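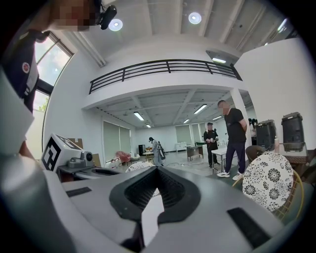

Ji-hoon Ham said the robot arm did what its training told it to do, and that the training was wrong. The arm, a Xue unit being tested at Plulleck's workshop in Westum, drove a glass jar into the edge of a metal shelf in August and broke it. Glass landed outside the marked floor area where people are supposed to be safe. One worker had a small cut on the forearm that was cleaned and bandaged on site.

Plulleck said in a notice dated December 31, 2025 that it has finished looking into the incident and will start recording with its hand-held grippers again in the new year. Recording has been stopped since the week of the accident.

The company does not teach its robots by typing in movements. People pick up a gripper, put on a head strap with a small camera, and do ordinary jobs such as moving jars, stacking trays and wiping shelves. The recordings are then used to train the arm. To work out where the gripper is at each moment, the software looks for a square black-and-white marker on the side of the unit and judges the distance by how large it appears.

That is where the fault was. When worn markers were replaced last spring, one batch came off the printer slightly too small – the page had been scaled to fit the paper. The difference was hard to see by eye. The software took each small marker for a full-size one farther away, and every reach recorded with those grippers came out longer than it had been.

Of the 12 grippers in use, two had the small markers. They had been used for some 400 recordings before the jar broke. All of those recordings have been pulled from the training set. Plulleck said it had looked at correcting them with software and decided against it, as the logs did not always show which marker was on which gripper on a given shift.

In the test, the arm should have stopped with the jar over the shelf. It went 29 millimeters too far. A force limit in the wrist was supposed to stop the arm when it touched something solid, but the limit had been raised earlier that day for work with heavier boxes and was never put back. The notice lists this as a second cause. With the lower setting, it says, the jar would probably have been knocked and chipped but not broken.

The emergency stop worked. It was pressed after the glass had already fallen.

Dristmont, the packaging company that had ordered the arm, was told the next morning. It has put off delivery until it can see a full set of test results from the retrained system. A Dristmont manager said the company still wants the arm, but not near the line where its people pack by hand, at least for the first months. The contract price has not changed.

Some staff had reported odd results earlier. Two written reports from July say that the arm "reaches past things" when putting items down. Both were filed as a calibration issue and closed after the arm's own joints were checked and found to be fine. The grippers were not checked. Plulleck said reports of that kind will now stay open until the recording equipment has been looked at too.

The other changes are mostly simple ones. Markers will be bought ready-made and measured with calipers before they go on. Each gripper gets a number, and the number goes into every recording. The force limit goes back to its lowest setting whenever the arm is powered down, and raising it takes a second person. A clear screen now stands between the test shelf and the walkway, and eye protection is required on both sides of it while the arm is on.

Plulleck will record the jar and shelf tasks over again from the start. Ham said that part should take until early spring, longer if the gripper pads need changing as well. The heavier box work will wait until after that. Until then, the Xue arm is being run only with empty plastic containers.

Contact the newsroom | Copyright 2025, all rights reserved | Back to top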